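How Does a Lever Work?

A lever is a stiff bar that turns around a fixed point. The fixed point is called the pivot. The push or pull you give the bar is called the effort, and the thing you want to move is called the load.

Levers are sorted into kinds by the order of these parts.

In the first kind, the pivot is in the middle. A seesaw is one. So is a pair of scissors, which is two levers joined at the same pivot.

In the second kind, the load is in the middle. A wheelbarrow works this way. The wheel is the pivot, the soil is the load and your hands give the effort at the far end.

In the third kind, the effort is in the middle. Tweezers and fishing rods belong to this group. Your forearm does too. The elbow is the pivot, the muscle pulls on the bone just past it, and the load is in your hand.
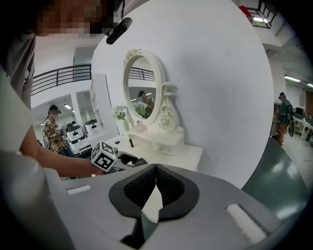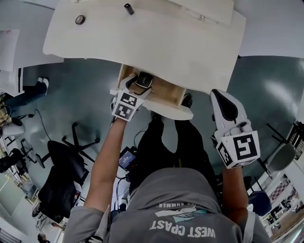
The distance from the pivot matters as much as the size of the push. To find the turning effect, multiply the force by its distance from the pivot. Force is measured in newtons (N) and distance in metres (m).

Suppose a child at Wosham playground sits 2 m from the middle of a seesaw and presses down with a force of 200 N. The turning effect is 400 newton metres. A heavier child pressing down with 400 N must sit 1 m from the middle, on the other side, to balance it.

Try it yourself. Rest a ruler across a pencil so that it balances. Put 2 coins of the same kind on one side, 5 cm from the pencil. Where must you put 4 of the same coins on the other side to make it level? Measure from the pencil to the centre of each pile.

Contact us | © Gilmartin Science Pages, Markport | Back to top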